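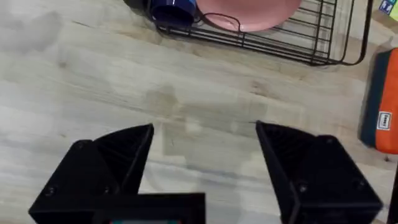
Raymonde Cormier asks whether she can keep taking her blood thinner up to the day of her colonoscopy, and whether the second half of the bowel preparation can be skipped if the first half has already worked. The answer to the second part is no. The first part is covered under Medicines.

Colonoscopy at Drundton Day Clinic – Frequently Asked Questions

How do I get an appointment?
Your doctor sends a referral to the endoscopy desk. The desk will write to you with a date, an arrival time and a health form. Return the form within seven days. Bookings without a completed form are released.

What can I eat beforehand?
Follow a low-fiber diet for three days. White bread, white rice, eggs, fish and plain chicken are allowed. Avoid seeds, nuts, whole grains, raw vegetables and fruit with skin. On the day before the procedure take clear fluids only. Black tea and coffee count as clear fluids; milk does not. Avoid red or purple drinks.

How do I take the preparation?
It is taken in two doses. The first is at 6 pm on the day before. The second starts five hours before your arrival time and must be finished within one hour. Drink at least 800 ml of clear fluid after each dose. Stop all fluids two hours before arrival.

I vomited part of a dose. What now?
Wait 30 minutes, then continue more slowly. If you cannot keep it down, call the nurse line on extension 238. Do not take a replacement dose unless a nurse tells you to.

Medicines
Do not stop a blood thinner on your own. The instruction depends on the drug and on why you take it, and will be given to you in writing. Iron tablets are stopped seven days before. Blood pressure tablets are taken as usual with a sip of water. Patients on insulin or diabetes tablets receive a separate sheet – ask for it if it is not in your envelope.

Will I be asleep?
Most patients have sedation through a vein in the arm and remember little. You may ask to go without it.

Can I drive home?
Not after sedation. An adult must collect you from the recovery desk, Yordanov Wing, Room 127, and stay with you overnight. You should not drive, operate machinery or sign legal papers for 24 hours.

When do I get the results?
The doctor speaks to you before you leave. Biopsy results go to your referring doctor, usually within ten working days.

When should I seek help?
Go to the nearest emergency department if you have severe abdominal pain, a fever, or bleeding of more than a few spoonfuls. Mild bloating is common on the first day.

Last reviewed December 16, 2025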